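I bought the Gostel hand-crank label maker in February, after the third time I put cumin in the chocolate cake (it was dark in there, okay?). It was $18 with eight rolls of tape, and I've been sticking words on things ever since!

The dial turns with a nice heavy click and the letters come out crisp and white. You do have to squeeze hard on the W, and my hand got tired by the second shelf. My old Wimberg had a softer trigger but it chewed up tape like crazy.
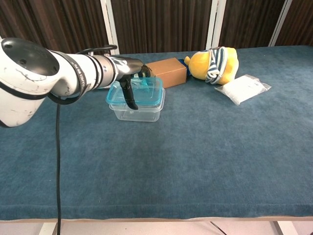 Pantry & Food Storage

Clear plastic containers are where the Gostel does its best work. The tape grabs right away, and mine have been through the top rack plenty of times with only one corner lifting. Glass jars are fine too. Anything with a bumpy finish, forget it, the label pops off overnight.

Refills are my one real gripe – they only come in black or a sad mustard, and the shipping costs nearly as much as the tape. I'd still buy it again, and my sister is getting one for her spice drawer.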